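Lodeo Arm Simulator, Home Room Pack: A Review After a Joint Limit Fault

Posted 5 February 2019 by Darmawan Siregar

I bought the Lodeo simulator to rehearse two-arm tabletop jobs before trying them on hardware. The job I had in mind was simple: pick up a small item from a table, put it in a box, and back off. I used the Home Room pack with a stock two-arm model and parallel grippers. Setup took one evening. Most of this review is about what happened after that, when the wrists started swinging away from the table partway through a run.

The room itself is good. It loads fast and the furniture is placed sensibly enough to work around. Wood grain looks fine up close, and shadows are there when you want them, though some have hard, jagged edges that don't match the object casting them.
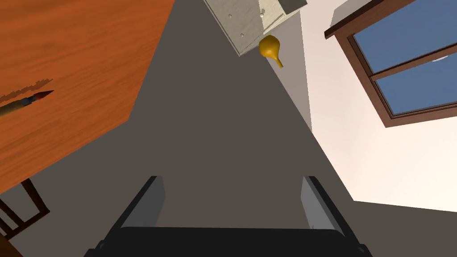 Wrist view in the Home Room pack, gripper open over the floor and the table off to the left.

The fault is in how joint limits are read when you import an arm description. Lodeo takes the limits for every joint except the last wrist joint, where it drops the lower value and fills in a default. No warning is shown. The planner then treats that joint as having a lot more travel than it does, and it will happily pick a path that takes the hand over the top and points it away from the work. In 79 runs I got the bad path 13 times. I changed nothing between runs except the random seed.

The wrist views are the quickest way to catch it. If you only watch the end position of the hand, the numbers look normal right up to the grasp step, and then the grasp step reports that it can't find its target. I spent two days tuning the grasp settings before I looked at the camera feeds side by side.

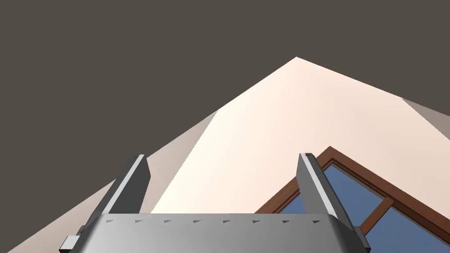

On real hardware this would be a safety matter. A hand that swings up when the operator expects it to go down is the kind of motion that hits a lamp or a face. The arm's own controller should refuse a command past its limit, but I would not want to rely on that, and neither should anyone who exports paths straight from Lodeo. The export tool does not check limits a second time.

The collision checker is a separate complaint. It covers arm against furniture well. Arm against loose items is off by default, so a gripper can end up right beside a cup with no message at all. You have to turn it on for each item by hand, and the setting is lost when you reload the room.

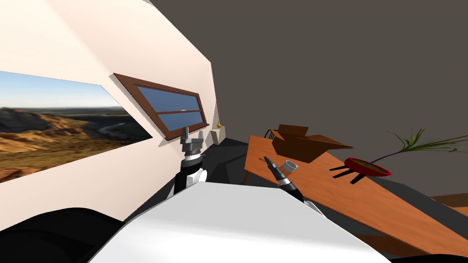 I reported the limit bug through Standinwood, the reseller. They answered the next morning and passed it on. The fix is promised for the April release. Until then, open the imported arm file, find the last wrist joint, and type both limits in yourself. Save, reload, and move the joint to each end with the slider to check that it stops. I did another set of runs with the limits typed in and have not had the bad path again.

Two smaller notes. The log records the planned path but leaves out the limits used to make it, so you can't tell afterward whether a saved run was affected. And the stop button finishes the current segment before it stops, a poor choice even in a simulator.

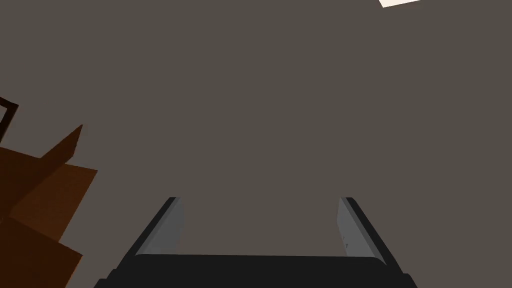

Open gripper aimed upward, with nothing between the fingers.

I also tried Flokside on the same arm file. It read the limits correctly, but its rooms are bare and two-arm planning costs extra. For one arm I would use Flokside. For two arms I'm staying with Lodeo and checking the limits by hand after every import.

Rating: 2 out of 5 for now. I'll run the same test on the April release and update the score.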